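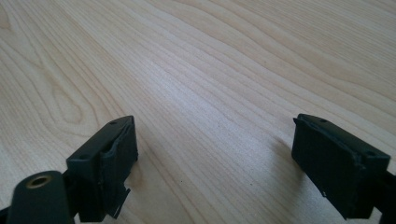

**Livwood - Product Trials Team, Bermúdez Building**

## Participants wanted for the Adix hand gripper trial

We are looking for people who would like to try the Adix, a pair of hand-held grippers, before the kit goes on sale in May. You hold one gripper in each hand and do small household jobs on a table with them. The movements are recorded, and later our customers use the recordings to teach robot arms the same jobs.

You do not need any technical knowledge. In the last trial we invited mostly engineers, and they forgave the product too many things. Now we would like to hear from cooks, tailors, students, retired people, and anybody else who is used to working with their hands.

### What you will do

A session lasts one morning or one afternoon, with a long break in the middle. After a short introduction you practise with the grippers for as long as you want, and then you start with the tasks. Most of them are with cloth: picking it up, putting it in a bin, taking it out again, folding it. Cloth is more difficult than it looks, especially when it is crumpled and you have only two fingers on each side.

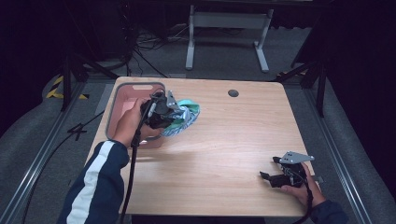 You may work at your own speed. If a task becomes annoying, please tell us which part of it annoys you, as we need these remarks more than we need fast results. At the end you fill in a questionnaire about the grip, the weight, the cables and how tired your wrists are.

### Who can take part

- You are 18 or older.
- You can stand at a table for half an hour without pain.
- You have no present injury of the hand, wrist or shoulder.
- You understand spoken English well enough to follow the safety instructions.

Left-handed persons are very welcome - we had too few of them last time.

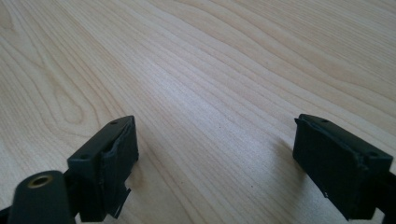 There are 58 places. Each participant receives 6 vouchers for the Skilano canteen on the ground floor, and we pay your bus or train ticket if you bring it with you. The grippers stay with us after the session.

We keep the recorded movements and your written answers. Your name is stored separately and is deleted when the trial is finished.

### How to apply

Please write a few lines about yourself and leave them at the reception in an envelope marked "Adix trial", or telephone the reception and ask for extension 692. The last day to apply is 11 January 2019. We will answer everybody, also those to whom we cannot offer a place.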